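Trinura dual-arm simulation kit: notes after the trial licence

9th October
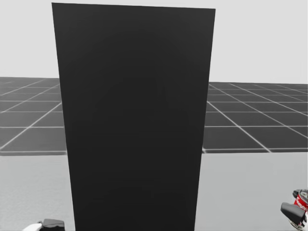 Trinura, tabletop cell. Dark panel in the middle, red can in the right gripper.

I have been running the Trinura kit on the office workstation to see whether it is worth a full licence before our budget closes in December. The short version is that I will probably pay for it, with reservations about the asset tools and the support terms.

The package is a simulator, a two-arm tabletop cell, a small library of props and a Python interface. The supplier is Roussel, who also sell the physical arms under the Jorkero name. I don't own those and can't comment on them. What I wanted was a place to test handover and reach planning with an obstacle between the two arms, at a cost below that of buying anything made of metal.

Installation took most of an evening. The installer checks the graphics driver, rejects it, and gives an error code that isn't in the manual. Orhun Bozkurt, who used an earlier release at his last job, told me to delete the cached shader folder and run it again. That worked. It should be on the first page.

The panel in the render is a plain box primitive, stretched tall and given the default dark matte material. From this viewpoint it hides the middle of the floor grid and a good part of anything you might care about on the table, so it makes a decent occlusion test. Adding it took one line in the scene file. Resizing it afterwards was less pleasant: the visual mesh and the collision mesh are scaled separately, and the editor doesn't warn you when they disagree. I spent an hour chasing a planner failure that was a collision box left at its original width.

Rendering is sparse. You get a pale backdrop, a gridded dark floor and a light grey work surface, and that is the default environment. I have no complaint about this for planning work. Anyone training a vision model will want more variation in background and lighting than the stock kit provides, and the randomisation module is a separate purchase.

Contact behaviour is the part I expected to be poor and it was reasonable. Cylinders are awkward for parallel fingers in most physics engines I have used – they creep, or they spin about the long axis. With the default friction values I saw some creep on long holds. Raising the solver iterations to 7 fixed it in my tests, at a noticeable cost in speed. The physics rate is set to 600 Hz out of the box and I left it alone.

The Python side is tidy. Both arms share one controller object, with a prefix for left or right, and joint limits are exposed as ordinary arrays. Logging is on by default and verbose. Turn it down before any overnight run or it will fill the disk.

Documentation is uneven. The kinematics chapter was clearly written by someone who knew the subject. The chapter on importing your own meshes stops after four paragraphs and refers to an appendix I couldn't find. I wrote to support and got a courteous reply from Gilles Lebrun with a corrected file attached, plus a note that file format compatibility is promised until 2032.

I also tried Grindska, which is cheaper and starts faster. Its single-arm work is fine. The two-arm mode treats each arm as a separate robot with its own clock, and keeping them synchronised was left to me. For what I'm doing that rules it out.

Still to test: importing our own fixture models, and whether the licence server tolerates a dropped connection in the middle of a batch. I'll add the results under this post.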